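10/15/18

I did not write for 4 days, so this evening I must put down more than usual. The rain began before lunch and did not stop. I made tea two times and forgot both cups.

My head is still full of the walk to Ferkard. We were five people: Kekeli Darko, Delali Zakaria, Seidu Alhassan, Bit-na Sung and me. Kekeli had drawn the route by hand, because he does not trust the phone, and he was right, for after the second bridge there was no signal at all. The path goes up beside a stream and then leaves it, and from there you only hear your own breathing. Bit-na walks very fast. She waits at each turn and looks fresh, and when you arrive she starts again, so you never get the rest that she had. I told her this in a polite way and she laughed at me until Delali gave me an orange.

Near the top there is a hut with a metal sign, and the sign says 2,344 meters. The old map which Kekeli has from his uncle says 2,571 meters for the same hut. Seidu said maybe the mountain got tired. I think that the higher number is for the peak behind, and somebody put it in the wrong place when they printed the map. We discussed it through the whole meal, and I can say that I have never before had such a long quarrel with bread in my mouth. Kekeli does not accept my explanation. He wrote a letter to the people who print the map, and he read it to us aloud at the station. It is a very angry letter about a very small thing, but the grammar is better than mine.

On the way down my left knee hurt. I did not tell anyone until the parking lot, and then Delali was cross with me, more than I expected. She said that in March, when we went to Asemlow, I did exactly the same, and she had to drive me home with ice on my leg. It is true. I don't know why I hide such things. At home we were raised not to complain, and I thought I had left this behind together with the heavy furniture, but it came with me.

Today the knee is better. I can go down the stairs if I hold the rail. 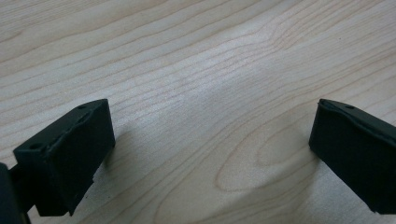 Emmett Halvorsen telephoned at six. He wants us to come with him to Ralska in spring, when the snow is gone from the lower path. It would be two nights, and each person has to pay 20 dollars for the bed, with blankets but without food. I said yes too quickly. Afterward I remembered the knee, and that I still have no good boots, only the brown ones with the split on the side, which I closed with glue. Delali says glue is not a repair. I will ask in the store on Mahama Street if they can sew them, and if not, then I must buy new ones and eat soup for a month.

I also looked again for the word I wanted on the mountain. When the cloud came up from the valley and we stood above it, I tried to tell Bit-na what we call this in my language, and I could only say "sea of fog," but ours is one short word and it has something of milk in it. The dictionary gives nothing. I will write to my sister, she is better with such words.

Now it is late and the third cup is cold also. Tomorrow: boots, letter to my sister, pay Kekeli for the train.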